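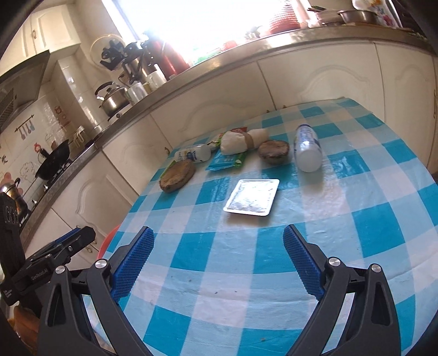
발표 메모 – 기계가 집안일을 할 수 있나, 아직인가
화요일 오후 세션, 질문 포함. 물 챙길 것

시작
인사 짧게. 소속 한 줄만. 바로 질문: 어제 저녁 식탁 누가 치웠습니까? 손 들게 하기. 기다릴 것, 서두르지 말기.
오늘 결론 먼저 말함. 어떤 일은 됨. 식탁 치우기는 아직 "됨"이라고 못 하겠음.

1. 왜 하필 식탁인가
청소기는 바닥 하나만 보면 됨. 식탁은 물건마다 잡는 법이 다름.
화면 그대로 두고 설명. 은색 뚜껑으로 밀봉된 흰 트레이 – 모서리 둥글고 테두리가 좁다. 어디를 잡을 건가? 필름을 누르면? 들 때 기울면?
옆으로 누운 반투명 병. 굴러갈 수 있음. 손가락이 먼저 한쪽에 닿으면 도망감.
파란 봉지는 하얀 두루마리 밑에 일부 깔려 있음. 봉지부터 당기면 위에 것이 딸려옴. 사람은 생각도 안 하고 순서를 정하는데 기계한테는 이게 문제의 절반.
식탁보도 얘기할 것. 번들거리는 체크무늬 비닐. 반사, 잔주름. 카메라가 싫어하는 건 다 있음. 은박도 마찬가지. 깊이 값이 튄다.
(부스러기 얘기는 시간 남으면. 집는 건 되도 닦는 건 다른 작업)

2. 우리가 해본 것
Lougher 과제. 집게 두 손가락, 패드 교체 가능. 작업은 하나: 식탁 위 물건을 집어서 통에 넣기.
시도 500번. 그중 사람이 끼어든 게 37번.
여기서 박수 나오면 말릴 것. 숫자만 보면 좋아 보임. 근데 조건이 있음
– 물건 종류 6가지, 다 미리 본 것
– 조명 고정
– 겹쳐 놓은 경우 뺐음
겹친 것까지 넣으면 얘기가 달라짐. 그 수치는 아직 안 냄, 물어보면 안 냈다고 말하기.
끼어든 이유: 제일 많은 게 납작한 봉지. 집게가 식탁보까지 같이 집음. 그다음이 병. 트레이는 의외로 얌전했는데 들고 나서 기울어짐, 안에 국물 있었으면 끝.

3. 공장 쪽은 어떤가
Skevside 포장 라인. 같은 집게, 같은 소프트웨어. 훨씬 잘됨. 이유는 단순하다, 물건이 정해진 자리로 온다. 집에서는 자리를 정해주는 사람이 없음.
Ostow 는 중간. 반품 선별. 뭐가 올지 모르는데 그래도 한 번에 하나씩 컨베이어로 온다. 작업자가 옆에서 6대를 같이 봄. 완전 자동이라고 홍보하는데 저는 그렇게 안 부릅니다. (이 문장 톤 조심)
Nerys Samuel 이 현장에서 한 말 인용: "로봇이 멈추는 건 괜찮아요. 멈춘 걸 늦게 아는 게 문제지." 천천히 읽기. 집에서도 똑같음. 혼자 사는 어르신 댁에서 멈추면 누가 아나.

4. 그럼 뭐가 모자란가
손보다 판단. 집는 힘은 충분함. 뭘 먼저 집을지, 이게 쓰레기인지 내일 먹을 건지.
식탁 위에 있다고 다 치울 물건이 아니다. 밀봉된 건 아직 안 뜯은 거. 냉장고인가 찬장인가? 라벨 읽으면 된다고들 하는데 라벨이 뒤집혀 있으면 돌려봐야 하고, 돌리려면 손이 하나 더 필요.
힘 센서. 갈색 울퉁불퉁한 것들, 물렁한지 딱딱한지 보기만 해선 모름. 일단 살짝 쥐어 보고 정하는 수밖에.
속도. 데모 영상은 대부분 배속. 우리 것도 배속으로 보여준 적 있음, 인정하고 넘어가기.
Guvari 팀은 반대로 접근: 로봇 말고 부엌을 바꾸자. 칸막이 있는 쟁반, 무광 식탁보. 효과 있음. 근데 그 집에 사는 사람이 원하냐가 문제.

5. 사도 되나요 (꼭 나오는 질문)
바닥청소, 예. 식탁, 아니요 아직. 설거지는 이미 기계가 하고 있고 넣고 빼는 게 안 되는 거임.
언제쯤이냐 → 연도 말하지 말 것!! 지난번에 말했다가 기사 남.
대신: 겹친 물건을 처음 보는 집에서 사람 손 없이 치우는 데모, 배속 없이. 그거 나오면 다시 물어봐 주세요.

질문 예비
가격 – 모름, 하드웨어보다 옆에서 봐주는 사람 인건비가 큼
사생활 – 카메라가 부엌을 다 봄. 영상 어디 저장되는지 꼭 물어보시라고
아이, 반려동물 – 움직이는 동안 팔 닿는 거리에 못 들어오게. 집에서 이게 되겠냐고 하면 안 된다고 솔직히
원본 영상 달라는 분은 끝나고 따로, 9월에 정리된다고 말씀드릴것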